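Workshop Notebook, Furniture and Fittings
Entry of May 2, 2023
Subject: Desks of the Wummont order, cable arrangement and surface care

The present entry continues the notes opened in November, when the first desks of the Wummont order were delivered. It records the decisions taken on the desktops, the treatment of the front corners, and the arrangement of power and signal cables at the rear. Colleagues who are assigned to the remaining desks are asked to read it before starting work and to add their remarks at the end, with initials.

1. State of the order

The order is registered under number 2858. It covers five desks with light oak-colored tops, to be used as ordinary computer workstations. Two have been completed and released. The other three are in varying condition: one has its top fitted and is waiting for cable work, one is assembled without its top, and one is still in its packaging because the fixing brackets supplied with it were drilled for a different model. Mr. Gaillard has written to Kerum to request the correct brackets. Their reply gives no delivery date. The brackets received in error are on the lower shelf of the fittings cabinet and are not to be used, even temporarily.

The client has confirmed that no drawers are required. An earlier request for a raised monitor platform was withdrawn. Monitors will stand directly on the desktop on their own bases.

2. Desktops

The tops were inspected on arrival and again after assembly. The grain pattern differs noticeably from one top to the next. The client was shown two of them side by side and accepted the difference in writing. The letter is in the order folder, behind the delivery notes.

Ms. Texier raised the matter of daylight. The desks are intended for a room with strong sun during part of the day, and the portion of the top nearest the window will receive much more light than the remainder. Objects left in one position for long periods may leave an outline. We have no measurements of our own on this finish. A sample offcut has therefore been placed on the window ledge of the finishing room, with half of its surface covered by card. It is to remain there until the order is closed. The card must not be lifted to check on progress, as it cannot be put back in exactly the same place. It was lifted once in the first week, and the test had to be started again with a new offcut.

Cleaning trials were made on a second offcut. A soft cloth, slightly damp, removed finger marks and coffee when the latter was wiped promptly. Coffee left overnight required a second pass. The Zarneter cleaner left a faint film that was visible in raking light and took more effort to remove than the stain. It is withdrawn from use on these tops. The bottle has been returned to the general cupboard, where it remains suitable for the metal parts.

3. Front corners

The corners of the front edge are rounded. On the first desk, the transition between the curve and the straight edge could be felt with the thumb, and Mr. Pruvost corrected it by hand. The same correction was made on the second. The remaining tops should be checked before they are fixed, while the underside is still accessible.

Where a desk stands beside a lower shelf, the rounded corner may project slightly past the shelf. This was discussed with Ms. Desmet, who would have preferred the two to finish flush. Moving the desk back would leave no room for plugs and cables along the rear edge, and the projection has been accepted. Persons moving stools or boxes along that side should take care, particularly at hip height.

4. Power and cables

This part of the work has taken longer than planned. The original drawing placed the power strip under the desktop, fixed to the rear rail. Two colleagues who tried the first desk for a few days reported that they had to kneel to reach a socket, and that they ended by pulling the strip up onto the desk. It was decided to begin from the habit and place the strip on the top, along the back edge, to the left of the monitor.

The following points were agreed:

Length of cable. The monitor cable supplied is longer than the distance it has to cover. Coiling the excess behind the stand was tried and made the stand difficult to turn. The excess should be taken down to the rail and held with a Lemaire strap. Until the strap is fitted, the cable will lie across the working surface.

Gap at the left wall. A narrow gap should be kept between the desk and the left wall so that a cable can pass down to the floor. We have set it at 63 mm on the drawing. It was first drawn tighter, and a molded plug would not go through without moving the desk.

Small adapters. Any adapter or hub should be kept near the strip and off the area used for writing. We considered a tray. Mr. Courtois observed that a tray would soon hold things other than adapters, and the proposal was set aside.

Labels. Each plug is to carry a label at the plug end. Labels on the middle of a cable are of little use once the cable is behind a monitor.

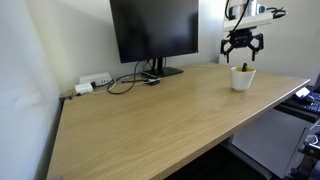
Entry by Hervé Courtois | Workshop notebook | Checked by Ginette Texier

 The position of the white power strip at the back, to the left of the monitor stand, corresponds to the agreed arrangement, as does the small white adapter close in front of it. The black cable that loops over the desktop is the matter to be attended to. It should be drawn back toward the wall and strapped before the desk is considered complete. The smaller cables trailing along the rear edge may be treated in the same operation.

The white cup is to be kept on the right side, well away from the sockets. Ms. Desmet has asked that cups on finished desks hold pens and similar items only, and that drinks be taken at the side table. The request is reasonable in view of the cleaning trials and is adopted for the workshop as a whole.

5. Points remaining open

Brackets from Kerum: awaited. Mr. Gaillard to write again if nothing has been received when the third desk is finished.

Straps: the quantity in stock is sufficient for the third desk only. Mr. Pruvost has been asked to order more of the same width. The wider strap catches on the rail screws.

Rubber feet for the power strip: the strip slides when a plug is withdrawn with one hand. Adhesive pads were tried on an offcut and held well, but they pulled at the finish when removed. Feet without adhesive are to be tried next. No adhesive of any kind should be applied to a client's desktop in the meantime.

Drawing: the sheet in the folder still shows the strip under the top. It will be replaced once the position of the strap has been measured on the third desk. Colleagues are asked not to annotate the old sheet further, as its margins are already difficult to read.

Remarks added by colleagues:

The thumb test on the corners should be done without gloves. É.P.

The third top has a slight rub mark on its underside, near the left rear corner. It is not visible in use. Noted here so that it is not reported twice. M.G.

Agreed on the gap. Please measure it at floor level as well as at desk height, as the wall is not quite straight. G.T.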